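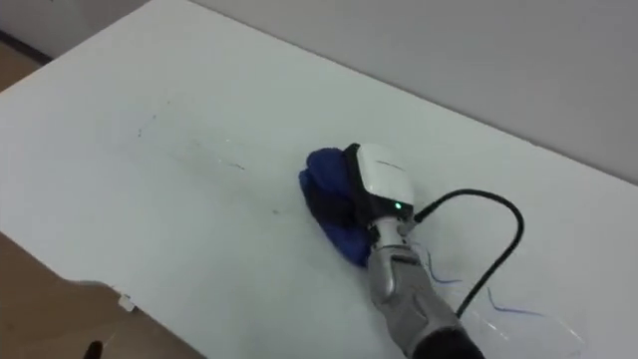
How long should a kitchen table last?

Longer than most people keep one. A decent table that gets wiped down properly and kept away from the radiator should see a family through 20 years, and plenty go well past that.

Gaspard Joly has repaired tables in Ferkmont for most of his working life. His shop is on the road out toward the old bottling plant, with a loading door at the side and a front window he has never bothered to dress. People bring him pieces they grew up with and pieces they bought last spring. He charges the same rate for both.

The first thing he does with any table is turn it over. "The top tells you how people eat," he says. "The bottom tells you if it's worth saving." He looks at how the legs are fixed, whether the screws have been moved before, and whether anyone has tried glue. Glue is the repair he dislikes most. A loose leg that has been glued badly takes him an afternoon to clean out before he can start the real work.

Most of what comes in has the same few problems. Legs work loose when a table is dragged across the floor. Corners swell when a spill sits overnight and gets in under the edge. Finishes go cloudy in a patch where somebody always puts down a hot mug. White tops show coffee and tea sooner than dark ones, and owners of white tables tend to scrub them, which dulls the surface and makes the next stain harder to lift.

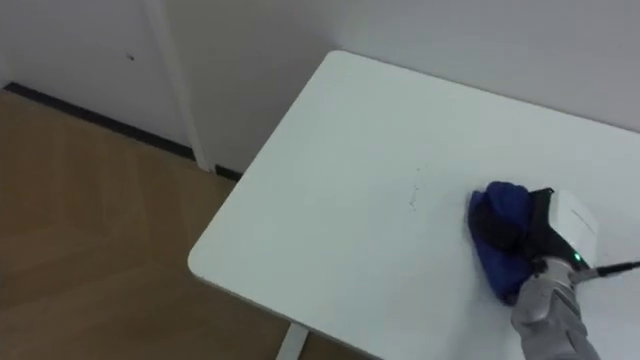

Cleaning is where Joly thinks people do the most harm. He gets asked about sprays nearly every day, and he usually tells customers to put the spray away. Warm water and a drop of dish soap will handle an ordinary meal. A soft cloth, like the blue one bunched up on the white tabletop here, is all he would use to put it on. He tells people to wring it out well, work in one direction, and go over the table again with a dry one. Scouring pads stay at the sink.

He is less strict about heat. Trivets are good, he says, but a folded towel does nearly as well. What worries him more is the radiator. A wooden table pushed up against one in December will have lost a lot of moisture by spring, and the joints open up. He asks customers to leave a hand's width of space at the very least. A table in front of a sunny window should be turned end for end now and then so the color fades evenly.

The cost of a repair depends on the legs. Tightening a set of 4 runs $48 at his shop, and he can often do it while the owner waits. Refinishing a top is a bigger job and he won't quote it over the phone. He has turned work away when the repair would cost more than the table did, though some owners ask him to go ahead anyway.

One of those was a drop-leaf that came in last winter with a split down the middle. It had been in the same house for 52 years. Joly told the family they could buy two new tables for what he would have to charge. They left it with him. He cut out the split, fitted a new strip, and stained it as close as he could get. The strip is still a shade lighter than the rest, and the family has decided to leave it that way.

The shop is closed on Mondays. Joly asks that people measure their doorways before they call about pickup.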